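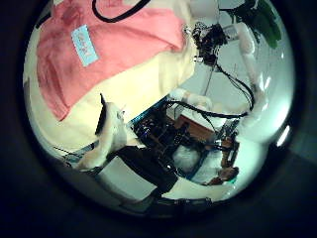

Print this page | E-mail this page

Trernovik Community Laundry and Mending Service
Progress report to the Vukčević Fund
Fri 9 June

1. Purpose of this report

This report covers the second period of the grant awarded to the Trernovik service. It sets out the work completed, spending against the agreed budget and the matters on which we ask for the Fund's guidance.

2. Work completed

The service handled 2615 items in the period, against 400 in the first, when it opened on two mornings a week only. Bedding and towels made up the greater part. Mending was offered from the second month and now has its own booking sheet.

Collection and delivery were extended to Plarnonden at the request of the district nurses. The round is run on two afternoons and serves 15 households, most of them older residents living alone. Four further households have asked to join and will be visited before the end of the month.

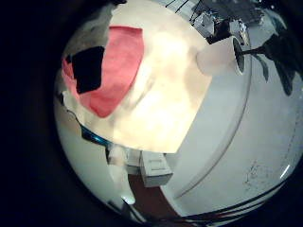
The price list was reviewed in the spring. Charges for single items remain as they were. The charge for a full bag has been reduced for households receiving support with heating costs, as agreed with the Fund at the last meeting.

3. Spending

Spending on wages and water is in line with the budget. Electricity has cost more than planned, and the difference has been met from the sum set aside for repairs. The contract with Fliketti for servicing the dryers ends in July. A new quotation has been requested and will be forwarded once received.

4. Difficulties

The Plarnonden round was suspended for a week while the bridge road was closed. Households were told by telephone and their items were returned the following week. Two complaints about lost pillowcases were received and settled.

5. Decisions requested

The Fund is asked to approve the use of the repairs sum described in section 3, and to confirm whether the final payment may be brought forward.

Questions on the accounts should be addressed to Živko Popescu, and all other matters to Fatos Ristić, service manager.

Shares: 4 | Comments: 0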